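Robotique de service — séance 6
Les corvées : où en est-on vraiment ?
Notes de cours, version provisoire (Min-kyu Kwak)

Rappel séance 5 : saisie d'objets rigides, pince à deux doigts, planification. Acquis pour tout le monde, on ne revient pas dessus. Relire quand même la partie sur la compliance.

Question du jour : une machine peut-elle faire une corvée ENTIÈRE, du début à la fin, chez quelqu'un ? Pas un geste isolé. Distinction à garder en tête pour l'examen.

1. La lessive comme cas d'école

Pourquoi la lessive ? Tâche longue, objets mous, une porte, un tambour creux, un panier qui n'est jamais au même endroit. Découpage classique :
— approcher, localiser la porte
— déverrouiller / ouvrir
— prendre dans le panier
— déposer dans le tambour, sans rien laisser coincé dans le joint
— refermer, lancer

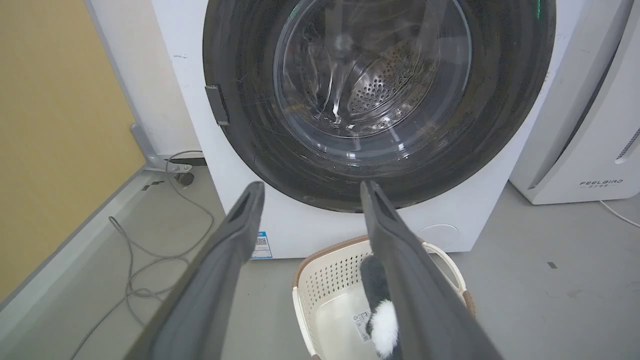
Hublot = mauvais client pour la vision. Verre bombé, reflets du plafonnier, la caméra de profondeur renvoie des trous ou des distances fausses. Idem inox perforé. Solutions vues en TD : fusion de plusieurs vues, modèle appris sur RGB seul, ou on triche avec un modèle CAO de la machine (marche au labo, pas chez les gens).

Ouverture de la porte : mouvement contraint, un arc de cercle autour de la charnière. Si on se trompe de rayon, on force. Donc contrôle en effort, pas en position pure. Voir schéma au tableau, je ne le recopie pas ici.

2. Les chiffres (à prendre avec des pincettes)

Projet Grutport, banc d'essai maison, 300 essais de chargement complets. 225 réussis. Ça fait trois sur quatre, et ça a l'air bien. Mais : même machine, même panier, même éclairage. Dans une autre pièce, avec 60 essais, 43 réussis. Petit échantillon, conclure prudemment. Demander aussi ce qu'on appelle « réussi » : chez Grutport une manche qui dépasse du tambour compte comme un échec, chez Trundammont non. Du coup comparer les deux tableaux n'a pas de sens, erreur vue dans plusieurs rapports l'an denier.

Autre piège : le temps. Un taux de réussite sans durée ne dit rien. Toujours donner les deux.

3. Objets mous

Pas d'état simple. Une chemise = infinité de configurations. Une peluche, c'est plus gentil : volume à peu près stable, se comprime, pardonne une prise approximative. On commence donc souvent par là avant le linge. Attention aux poils longs, le contour est flou et la segmentation bave sur le fond.
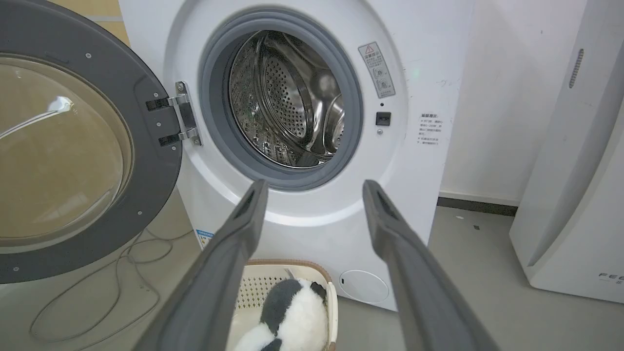 Passage du joint : l'étape la plus sous-estimée. L'objet touche le caoutchouc, s'accroche, les doigts aussi. Trois stratégies : entrer bien dans l'axe ; lâcher tôt et pousser ensuite ; lâcher au fond, plus sûr mais le poignet doit passer. La deuxième est celle de l'équipe Fiadzo, article dans le dossier partagé, lire au moins la section 4.

4. Et l'atelier ?

Plus facile sur le papier : gabarits, lumière fixe, pièces connues. Grirkport charge des bacs de lavage de pièces avec la même pince, et là c'est la cadence qui bloque. Un opérateur va encore plus vite dès que les pièces arrivent en vrac. On en reparle séance 8.

Pour la prochaine fois
— choisir une corvée, la découper en sous-tâches, une page max
— indiquer pour chacune le capteur utlisé et le mode d'échec le plus probable
— définir « réussi » AVANT de donner un chiffre

Rendu avant 18 h, sur la plateforme, pas par mail.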